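### 3.2 Display arrangement and the mixed-fruit condition

The study compared two ways of presenting fruit for self-service selection. In the sorted condition, each kind of fruit was kept in its own area of the display, with a clear gap between kinds. In the mixed condition, different kinds were placed side by side and left in the loose clusters that tend to form when people pick fruit up and put it back. The mixed condition is the subject of this section. It was prepared at the Fotdale site, using metal shelving and a light blue plastic basket of the type supplied to all sites in the Fadlow project.

Fruit for the display was drawn from a common stock of 300 pieces. The stock included familiar kinds, such as apples, oranges and lemons, together with a smaller number of kinds that shoppers buy less often. The less common kinds were included after the pilot, in which participants named the everyday fruits so readily that the time taken to find them varied very little. Fruits of similar colour were deliberately allowed to lie near one another. Earlier work at Zollport had suggested that colour is the main feature used when a shopper looks across a crowded shelf, and that shape is considered only when two colours are close.

Three views of the mixed condition are given in Figure 4. The arrangement was not held fixed between selections, and the views should not be compared piece by piece.

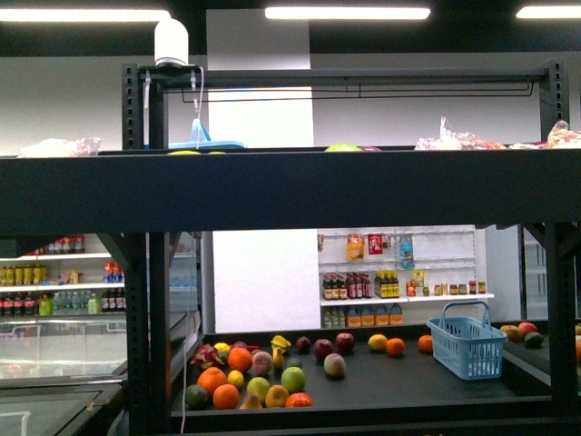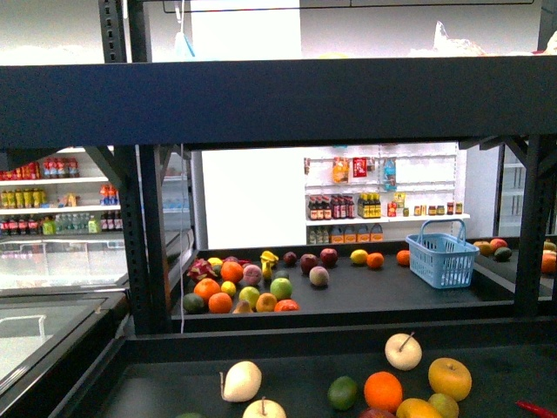
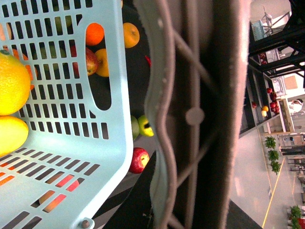
**Figure 4.** Fruit display at the Fotdale site, mixed condition. First view: lower shelf with loose fruit and an empty basket at the right. Second view: fruit on the dark tabletop and in the near bin. Third view: basket holding lemons, with loose fruit on the surface beyond.

The first view shows the difficulty that the mixed condition was intended to create. Lemons and oranges lie among fruits of neighbouring colours, including a mango and a yellow pear, and a participant asked to find a particular yellow fruit must attend to its outline as well as its colour. The dragon fruit, by contrast, has no near match on the shelf. Items of this second kind were treated as landmarks in the analysis, and requests were balanced so that each participant received both landmark and non-landmark items.

Height was a further consideration. Fruit on the upper shelf of the frame is largely hidden behind the front beam when seen from the viewpoint used in the first view, and only the tops of the pieces can be made out. Requests were therefore limited to fruit on the lower surfaces and in the bin. Goods on the upper shelf formed no part of the task, and participants were told that they could be ignored.

Each participant completed 15 selections, with a short rest after the eighth. The item was named aloud once and was not repeated unless the participant asked. A selection was recorded as complete when the fruit had been placed in the basket, and as an error when a fruit of a different kind was placed there. Where more than one piece met the request, any of them was accepted. No instruction was given on how the basket should be packed. Across all sites and both conditions the procedure yielded almost 4000 selections, of which those made in the mixed condition are reported in Section 4.

The open sides of the basket deserve mention. As the third view shows, its walls are slotted, so that fruit already chosen remains partly visible from outside. Robles, the only site to use a closed container during the pilot, recorded more repeated selections of the same kind of fruit, although the number of participants there was small and no firm conclusion is drawn. The slotted basket was adopted at every site for the main study.

Between participants the basket was emptied and the fruit returned to the display by hand. Staff were asked to spread the pieces without sorting them and to check that every kind on the request list could be reached from the front. The interval allowed for this work was 70 seconds, which proved sufficient at all sites except Zollport, where the bin was deeper and the lowest pieces took longer to bring to the top.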